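Notas del orador - charla sobre cargas en circuitos domésticos, versión corta

**Diapositiva 1. Punto de partida**

- Presentarse y agradecer a Nandini Mathew la revisión de las tablas.
- Ámbito: circuitos de enchufes en vivienda antigua. Queda fuera la iluminación.
- Recordar la relación entre potencia, tensión e intensidad. No derivarla en la pizarra.

**Diapositiva 2. Muestra**

- 52 viviendas en Kirken, 198 circuitos medidos.
- Registro de intensidad con pinza, instalado por Kjell y Edvin Björklund.
- Una vivienda descartada por fallo del registrador (eran 53).

**Diapositiva 3. Simultaneidad**

- El coeficiente de diseño supone usos repartidos. En cocina los picos se agrupan antes de la cena.
- Mostrar la curva de Gistia y dejarla en pantalla mientras se explica el eje.
- Pregunta previsible de Roald Öberg: por qué no se usa la media horaria. Respuesta: oculta los picos breves, que son los que calientan la conexión.

**Diapositiva 4. Regletas**

- Sumar potencias nominales y comparar con el límite marcado en la regleta.
- Resistencias (horno, hervidor, plancha): carga casi puramente resistiva, factor de potencia próximo a uno.
- No encadenar regletas. Insistir.
- Contacto flojo - más resistencia, más calor, sin que salte el automático.

**Diapositiva 5. Cierre**

- Remitir al anexo de Jonatan Moen para el método de cálculo.
- Dejar 3 minutos para preguntas.
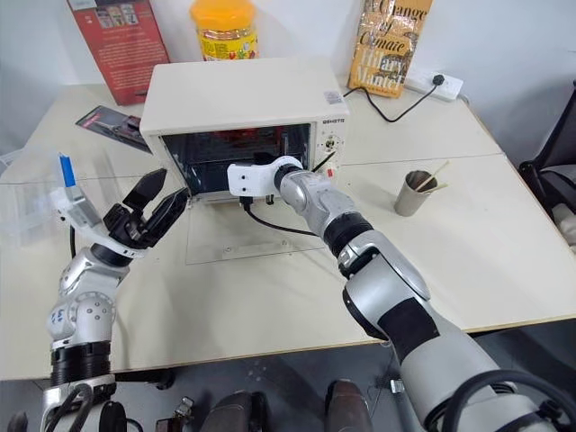 *Kirken, mayo*

Horno de sobremesa y regleta junto a la pared. Pasar a la hoja de cálculo en cuanto se apague el turno de preguntas.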